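Progress note for the Kelia fund, March 14, 2020

Dear Athina,

We've had such a good couple of months that I've had to cut this down twice! The short version: the household skills sessions are running, people keep coming back, and the money for cloths, bottles and table linen is nearly all spent on exactly what we said it would be.

## Where we are

We started in January with 14 people signed up and now have 20 on the list, which is as many as the room at Chatzigeorgiou House can take over a morning. Everyone works through the same set of small jobs: wiping down, folding, laying a cloth so it hangs straight, sorting what goes in the bin. It sounds modest on paper. In practice it's lively, and people get surprisingly keen on corners (Orestis has had to settle more than one friendly argument about the right way to fold a tea towel).

The biggest change since my last note is the table. We used to work on the bare top and it felt like an exam. With a proper tablecloth on, the pale yellow plaid you helped us choose, it feels much more like a kitchen at home, and the wiping and folding jobs make more sense to people straight away.

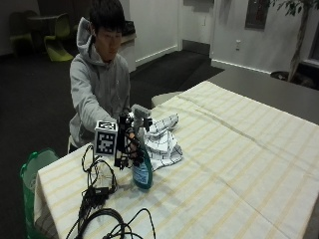 ## What we bought

- Spray bottles, blue plastic with a trigger head. The grey trigger is easy to find against the blue, and they stand up well on the cloth.
- White cloths with a black grid pattern. I love these. The lines give beginners something to match up when they fold, and they look cheerful even when they're left in a heap.
- A green bin with a white lining, which lives on the floor beside the table.
- Two spare tablecloths from Hikero, so that one can be in the wash.

Total spent so far is within the budget you agreed, and Orestis Economou has the receipts in the Endov folder if you'd like to go through them.

## Still to sort out

The fifth worksheet (folding fitted sheets) isn't ready. I've rewritten it and it still reads like a puzzle, so Orestis is going to have a go. We'd also like a second bin so that cloths for washing have their own place.

## Next

We have 31 sessions left in the plan. I'd like to use 5 of them for cooking basics, starting with cold dishes that need only a board and a bowl, and I'd be glad of your thoughts before I book anything. Do come and see a morning if you can, and bring your sleeves rolled up!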